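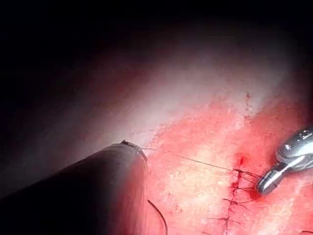

Does the Back Matter? A Project Report on Embroidery Tension and Thread Travel

Fiber Arts Elective, Final Project
Sunday, September 29, 2019

Why I picked this

My grandmother always flipped a piece over before she said anything about the front. I grew up thinking this was a test you could fail, so when our instructor told us to pick one question about stitching and chase it as far as we could, I knew mine right away: does a messy back really change how the front looks? I have opinions about this now!

What I made

I stitched the same motif three times in stem stitch, satin stitch and a little bit of French knot. The motif is a sprig of Painemal, the low yellow-flowered plant that grows all over the hillside behind the Wastau library (I drew it from life in June, sitting on my jacket). It has long curved stems, fat petals and a dotted center, so it gave me a line, a filled shape and a texture all in one drawing.

Sample A was my "grandmother" sample. Every thread was woven in under finished stitches, and I never crossed an open area on the back. Sample B was relaxed. I let myself jump up to 2 inches between petals and I used small knots. Sample C was done with no rules at all, and I am a little embarrassed by it.

All three are on white cotton from the same yard of fabric, in the same hoop, with two strands of floss. I used Plirness floss because the campus store carries it and the yellows are gorgeous. Each sample came out to 1266 stitches on paper, going by my chart. In real life I'm sure I lost or gained a few in the satin stitch, which I tend to pack in tighter when I'm listening to music.

Keeping track

I logged my working time on Vumow, the little timer app our class used all term. It lets you tag a session, so I tagged mine by sample and by stitch. I also wrote notes by hand, and those were more useful than the times. A typical one from Sample B reads "petal 4, pulled too hard, fabric puckering, loosened hoop, better." The word "pucker" shows up a lot in that notebook.

I should admit the order was a problem. I stitched A first, then B, then C, so by the third one I knew the pattern by heart and was faster no matter what I did on the back. If I did this over I would mix them up, one petal from each at a time, even if it meant owning three hoops.

What happened

Sample A took the longest, and Sample C was 143 minutes quicker. Some of that is the practice I mentioned. A lot of it was the time I spent in A turning the hoop over, finding a place to run the needle under, and turning it back again.

From the front, A and B look so close that I had to put a pin in the corner of B to tell them apart. I was thrilled! Sample C is a different story. The long jumps show through the white cotton as faint yellow shadows, mostly between the two lower flowers, and one big knot makes a bump right beside a stem. There is also a pucker where I dragged the thread across the back while the hoop was tight. Once the fabric came out of the hoop it relaxed and the thread didn't.

I washed all three by hand in cool water and dried them flat. A and B came through fine. C lost a knot, and two satin stitches went slack.

The tension thing

I started out looking at neatness and ended up caring much more about tension. The satin stitch in Sample A has one really ugly petal, and its back is perfect. I was pulling each stitch snug as if I were tying a shoe. When I let the thread lie down by itself and gave it just a tiny tug at the end, the petals got smooth and shiny. Letting the needle dangle every few stitches so the floss could untwist helped too, and I wish I had done it from the first stem.

What I'd like to try next

Darker fabric, for sure. I think the jumps in C would vanish on navy linen, and that would make Sample B's method look even better. I'd also like to try wool thread, which grips the fabric more and might not need much anchoring. And I want to do the leaves again in fishbone stitch. They came out flat in all three samples and they deserve better.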